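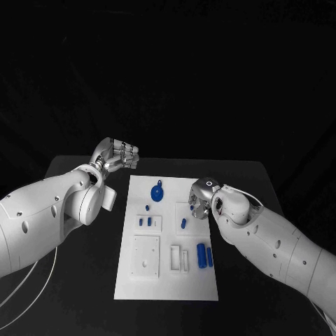

Les machines savent-elles déjà faire le ménage ou tenir un poste d'atelier ?
Rapport de projet, deuxième année
Groupe : Nisha Gautam, Genivaldo Miranda, Jucélia Andrade
Encadrante : Agnese Toom

1. Point de départ

Le sujet nous a été proposé en janvier, après une visite du site de Plekstead où la société Retora prépare des commandes de quincaillerie. On nous y avait promis que la manutention fine serait automatisée « très prochainement ». Sur place, les colis roulaient tout seuls sur les convoyeurs, mais dès qu'il fallait sortir trois vis d'un sachet ou remettre un capuchon, c'était une personne qui s'en chargeait. L'écart entre le discours et l'atelier nous a paru mériter un rapport.

Nous avons donc repris la question à la base : que demande une corvée, et qu'est-ce qu'un robot à deux bras sait en faire aujourd'hui ? Nous avons écarté l'aspirateur autonome et le lave-vaisselle. Ces appareils marchent, et s'ils marchent, c'est en bonne partie parce que quelqu'un a ramassé les chaussettes ou rangé les assiettes avant eux.

2. Méthode

Nous avons lu des comptes rendus d'essais, regardé des démonstrations en vitesse réelle quand elles existaient, et interrogé Kátia Meireles, cheffe d'équipe chez Retora, sur le contenu de son poste. Enfin, nous avons observé des essais de manipulation sur table à l'atelier de Clisalham : un plateau blanc, des chevilles et des cylindres bleus, une poulie, des plaques blanches percées ou fendues. Les deux bras n'ont pas le même outil au bout. À gauche, une main à cinq doigts ; à droite, une pince plus compacte.

Le relevé porte sur 372 tentatives de saisie ou de pose. Une tentative était comptée réussie si la pièce finissait à l'endroit prévu sans qu'un opérateur y touche. Le critère est généreux : il ne tient compte ni du temps passé ni de la propreté du geste.

3. Ce que montrent les essais

Le taux de réussite est de 63 %. Présenté seul, le chiffre peut passer pour encourageant. Rapporté au travail de Kátia Meireles, il l'est beaucoup moins, car une personne qui raterait plus d'une pièce sur trois ne finirait pas sa période d'essai.

Les petites chevilles posent le plus de difficultés. Une fois la pièce prise, les doigts de la pince cachent en partie ce qu'ils tiennent, et c'est au moment de viser que l'information manque. Un humain compense au toucher, il tâtonne, il fait tourner la cheville entre le pouce et l'index jusqu'à ce qu'elle tombe dans son logement. Le robot recommence sa descente au même endroit, parfois plusieurs fois de suite.

Les gros cylindres passent mieux. La poulie, elle, a partagé le groupe : Genivaldo la jugeait facile à cause de l'anse qui dépasse du disque, Jucélia a noté au contraire que la saisie par l'anse la faisait pivoter. Nos relevés ne permettent pas de trancher et nous laissons les deux avis.

Nous attendions beaucoup de la main à cinq doigts, qui ressemble à la nôtre et que les brochures mettent volontiers en avant. Dans les séquences suivies, elle est souvent restée en l'air, à demi utile, pendant que la pince travaillait. Avoir deux bras n'apporte rien tant que le second ne sait pas quand intervenir – tenir la plaque pendant que l'autre enfonce, par exemple, ce que n'importe quel bricoleur fait sans y penser.

4. Les conditions

Il faut insister sur le décor. Table gris foncé, fond noir, plateau clair, pièces bleues bien visibles sur le blanc : tout est fait pour que la vision n'ait presque rien à deviner. Les pièces sont rigides et posées à distance raisonnable les unes des autres, à l'exception de deux cylindres couchés presque côte à côte.

Un tiroir de cuisine ne ressemble pas à cela. Les couverts s'y chevauchent, l'inox brille, un élastique traîne au fond. Un bac de retour chez Retora non plus : sachets transparents, étiquettes à moitié décollées, mousse qui s'effrite. Passer du plateau au bac suppose une série de progrès que nous n'avons trouvés documentés nulle part de façon convaincante. Les vidéos promotionnelles du robot Frota, souvent citées en cours, montrent bien un torchon plié, mais le plan change entre le moment où le torchon est en tas et celui où il est carré.

5. Objections reçues

Agnese Toom nous a fait remarquer qu'un essai sur plateau sert justement à isoler une difficulté, et qu'on ne reproche pas à une soufflerie de ne pas contenir de nuages. L'argument est juste. Notre critique vise l'usage qu'on fait ensuite des résultats, quand une cheville mise en place devient, deux diapositives plus loin, une cuisine rangée.

On nous a aussi opposé la vitesse des progrès. Nous n'avons pas de série assez longue pour en juger, et nous préférons ne pas tracer de courbe à partir d'un seul relevé.

6. Limites et suite

L'échantillon est petit, les essais viennent d'un seul atelier, et 2 des séances ont été notées par une seule personne, sans relecture. Nisha, qui a dépouillé les fiches, estime que certaines poses « de travers mais tenues » auraient pu être classées en échec, ce qui ferait encore baisser le taux.

À la question du titre, nous répondons donc non pour le ménage, et pas encore pour le poste d'atelier que nous avons vu. Pour un poste redessiné autour de la machine, avec des pièces présentées une à une dans des supports fixes, la réponse serait peut-être différente, mais il faudrait alors compter le travail de la personne qui remplit les supports. C'est ce calcul que nous proposons au groupe de l'an prochain, avec un chronomètre et, si Retora l'accepte, une journée complète aux côtés de l'équipe de Kátia Meireles.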